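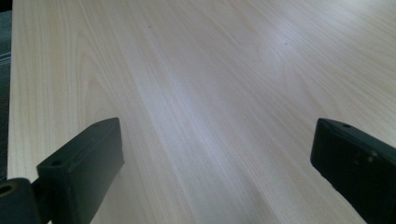 Stirnville open day -- notes from the table people

Saturday, October 19, 2024. Got there late, car park full, had to leave the car by the Tuhiwai depot and walk back along the main road. Name badge, cup of tea, straight in. Writing this up on the train so forgive the order of it.

Went for the tabletops. We're replacing the ones in the reading room next year and I wanted to see pale wood finishes at full size, with my own eyes, not on a sample chip the size of a biscuit. Chips tell you next to nothing about grain. On a whole top you get the long straight lines running off one way and then, over on the left of the one I liked, those pointed arches, one inside another, like a row of church windows. Cathedral figure is the trade word. Lovely. Also quite busy if you have a whole row of them, so worth thinking about.

Colour: cream going to honey, bit of grey-beige in it. Blond, basically. Would go with our shelves. Would it go with the chairs? Not sure. The chairs are orangey.

Glare

My main worry. Pale smooth top plus light from above and you get a big whitish patch where the grain all but vanishes, slightly blue even. Reading room has strip lights the whole length. I asked whether the Hulinance range comes in a flatter finish and yes it does, but you pay more, and the lead time goes out to July. Lorraine Te Moana, who was showing our group round, said most libraries she deals with change the lamps first and look at the tops again after. Sensible. Cheaper too, probably.

Tiny dark speck in the bright part and a fainter one further up. I do notice these things. Couldn't tell you if it was in the surface or just a crumb, I didn't get my finger on it in time. You'd see every crumb on a top this pale, I think. Pen marks as well.

Against the floor it looks very good -- dark charcoal underneath, clean straight edge to the wood. Our carpet is that awful green. Hm.

Round the works

Quick tour, 2 groups, ours was the slower one becuase of a man with a lot of questions about glue. Pressing hall loud, ear plugs handed out. Then sanding, then edging, then a long corridor with all the old catalogues framed on the wall (would have liked longer there). The edging line was the best bit. They stopped it so we could look at the join close up and I still had trouble finding it.

Packing shed last. Everything goes out under the Rundix label for schools and under Hulinance for everyone else, same tops as far as I could make out. Asked about that, got a smile.

Lunch: soup, rolls, decent. No veggie option left by the time our group sat down.

To chase up

Price for 4 tops, flat finish and standard
Offcut to take home, a proper big one with some of the arches in
Whether the edge can be rounded, kids' corner
Catalogue ref is 511, check that's the blond and not the one next to it
Delivery up the back stairs, measure first!!

Would go again. Next one is in spring they said, no date yet. Take the bus if you do, and book the early group, you get the soup and the corridor.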